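Counter space, or the lack of it

Hello from a very humid Stevcombe! December always does this to me. The rest of the world is thinking about trifle and I'm standing in the bathroom at 7 in the morning wondering how one small shelf of stone collects so much stuff.

I promised last time I'd get on to bathrooms, after the great pantry saga (thank you for all the replies about the lentils, I'm still reading them). So this month it's the vanity. Not a renovation, I can't afford one and neither can most of you judging by my inbox, just the top of the thing and what we let live on it.

My own rule, borrowed from a tiny guesthouse called Gallis where I stayed years ago, is that you only keep out what you touch morning and night. Soap, yes. Toothpaste and a brush, fine. The sunscreen sampler from the chemist, the hair ties, the hotel sewing kit, the 3 half-used lip balms – they can all go in the drawer, or the bin if you're feeling brave. I did mine on Saturday with the radio up loud and it took 16 minutes, which is less time than I'd spent putting it off!

Marble is its own story. I adore a mottled beige one with plenty of brown through it, partly for the colour and partly because it's so forgiving of water spots (a plain white top shows up everything, ask my sister-in-law). It does hate anything acidic though, so keep the vinegar spray well away from it, and the lemon cleaner too. Warm water, a drop of dish soap, soft cloth, then dry it off properly. I do the backsplash at the same time and run the cloth along the bottom of the mirror where the toothpaste flecks gather.

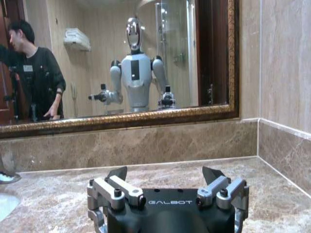
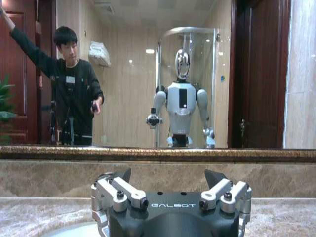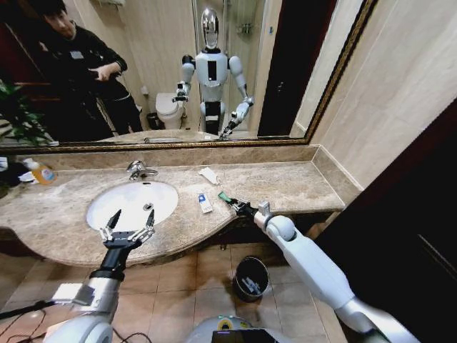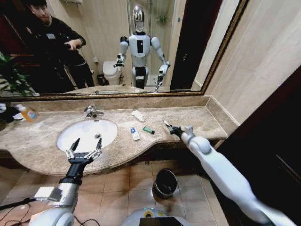 The marble vanity and its big mirror. The soap bottle and the little things beside the basin are in the last two.

Little things are the real trouble, I reckon. A tube of toothpaste squeezed to within an inch of its life takes up as much room as a full one, and packets are worse, they slide about and get soggy on the bottom. I've gone over to one shallow dish for anything smaller than my hand. Mine came from the Dwivedi homewares stall at the market and it was meant for olives, but it wipes clean and I can lift the lot out of the way in one go when I'm doing the bench.

A few of you asked about pump bottles versus bar soap. I've gone back and forth! Bars look lovely for a day and a half and then they're goo. A pump stays put at the end of the counter and you can work it with an elbow when your hands are filthy from the garden. I buy the 200 mL size for the bathroom, the giant one looked like it belonged in a school.

And mirrors – if yours is a big one with a metal-look trim, spray the cloth and never the glass. Liquid runs down and sits in the bottom edge, and after a year or two you'll see the finish going cloudy. I ruined one that way in the old flat and I'm still cross about it.

Next issue is linen cupboards, so start counting your pillowcases. I've had a set of the Edadness shelf dividers sitting in their box since winter and I'm finally going to put them in and tell you whether they hold up a stack of bath towels. If you've got a cupboard that makes you wince, send me a photo and a line or two about what's in there. We've just passed 100 readers sending in their before shots and I look at every single one, usually with a cup of tea and a biscuit.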